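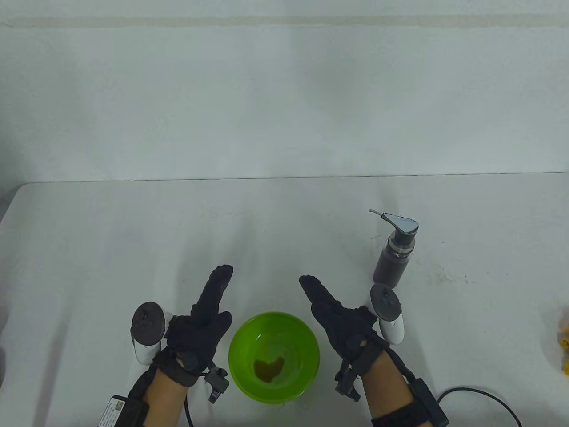

Storside Facilities Forum - Shared rooms and cleaning
Topic: Items left on the floor in Room 17, and labels that cannot be read
Last updated: January

Beverley Tawhiri
Members are reminded that the tables in Room 17 are to be wiped down at the end of each booking. Pump bottles may stay on the table. All other containers, tubes and cylinders are to be returned to the cupboard and must not be stood or laid on the tiles. The tables are white and mark easily, and any grey smudges which do not come off with a damp cloth should be entered in the room book.

g.nuttall
I have read the notice and would ask that it be reconsidered. The cupboard in Room 17 is locked after 16:00, and those of us with a later booking have no means of putting anything back. I raised this with the Rutherford office last winter and was told that a key would be provided. It has not been.

Shayne_Bright
Seconded as regards the key. I do not agree that the floor is therefore acceptable. Round items roll, and a person carrying a tray cannot see them. They can be left at the back of the table, against the wall, until the morning.

LDunstan
The table is the worst place for them. It is used for food at midday, and the existing rule (paragraph 9 of the room guidance) states that only hand soap and gel may be left there overnight.

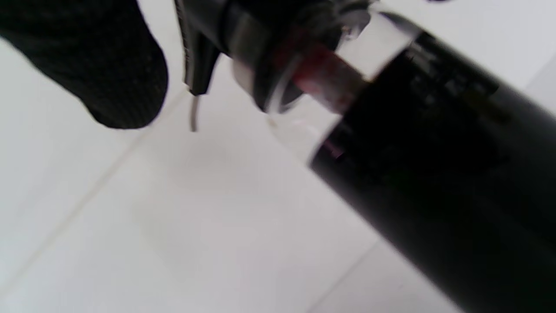 The question of labels ought to be dealt with at the same time, in my view. Our guidance assumes that whoever finds an item can read what it is and return it to the correct shelf. With dark packaging this is often impossible: the long black cylinder in the picture does have markings, but they are faint grey on glossy black and I cannot make out a word of them. The clear collar at the narrower end is the only part that stands out. I would propose a white sticker on every dark item, with the name and the shelf written by hand.

Shayne_Bright
Would the sticker survive being wiped? The ones supplied by Dirance came off within a fortnight in the first-floor kitchen.

LDunstan
Those were paper. Movby supply a plastic-coated type. We have had them on the spray bottles in the print room for more than nine months, and I have replaced one.

g.nuttall
I have no objection to stickers, although they do not answer my point. A label tells me which shelf to use in a cupboard I cannot open.

Nikau Donnelly
On behalf of the rooms team: a second key has been cut and will be kept at reception - please sign for it. Until further notice, items found after the cupboard is locked should be placed in the grey crate beside the door of Room 17. They are not to be left on the floor or on the table.

Beverley Tawhiri
Thank you. I shall amend the notice to mention the crate. Lindsay, please send me the order number for the stickers. Paragraph 9 remains as it is.

g.nuttall
Noted. May I ask whether reception is staffed in the evening?

Nikau Donnelly
Until 21:00. I will find out what is possible after that.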